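Nesting and Stacking: Food Containers

Gallery notes compiled by Sumathi Bhat for the Onach kitchen storage page. Mixed sets were nested largest to smallest, with shape taking second priority to footprint. Lids are filed separately, on edge, in the Caruso drawer rack. The drawer has 181 mm of clear height, and any stack taller than that goes to the open shelf.

Stack on the gridded cloth. Rectangular tray-like container on top, red edge beneath its rim; round pink and white piece below it, then blue, then a mustard-yellow rim.

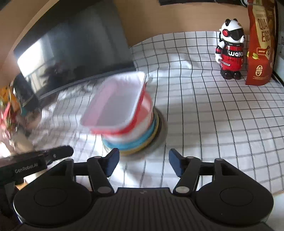 Can a rectangular container be stored on top of round ones?
Provided its base sits fully on the rim underneath, or drops inside it, the stack will be stable enough for a shelf. Where the corners overhang by more than 25 mm, store it separately.

Round pieces of the same series should be left with 2 mm of play at the rim. Tighter fits tend to bind, particularly when put away damp. Colour was disregarded in the sorting order. Mirko Guerra's earlier layout grouped by colour and used 10 per cent more shelf width.

Shelf dimensions and the lid index are on the Grelport storage page, revised in May.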